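Teaching Resources > Classroom Management > Materials and Storage > Chapter 4

17/10/2021
Fotini Tsoukalas and Rekha Ramasamy

Chapter 4: Sorting and Storing Small Parts

Every classroom that uses building bricks, counters or linking shapes must have a settled way of putting them away. A set of 300 small pieces can be spread across a room in minutes, and a set that is missing its most common pieces soon goes unused. This chapter sets out the methods followed in the Druto program, where storage is treated as part of the lesson and is given its own place in the daily schedule.

Two matters should be decided before any container is bought. The first is the size of the smallest piece to be stored. The second is the size of the crate or bin that will receive it — a deep crate suits large, chunky pieces, while small bricks are easily lost at the bottom of one.

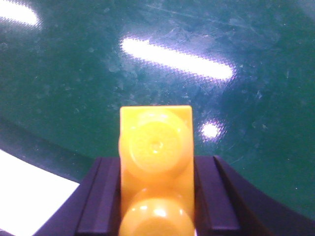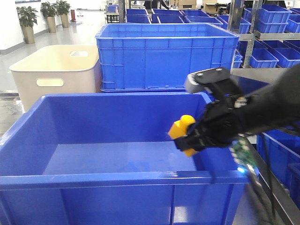 Figure 4.1. First picture: a small yellow brick, studs facing the viewer. Second picture: a yellow piece held just above the inside of a blue crate.

Crates of one color look orderly on a shelf, but they must be labeled if pupils are to tell them apart. Kamala Amin, in her notes for the program, recommends a label on the front and a second on the side, both at the eye level of the pupil.

Section 4.1 deals with sorting by size and by color. Section 4.2 covers the choice of crates and bins, and Section 4.3 gives a plan for a storeroom serving 42 pupils. Terms printed in bold are defined at the end of the chapter.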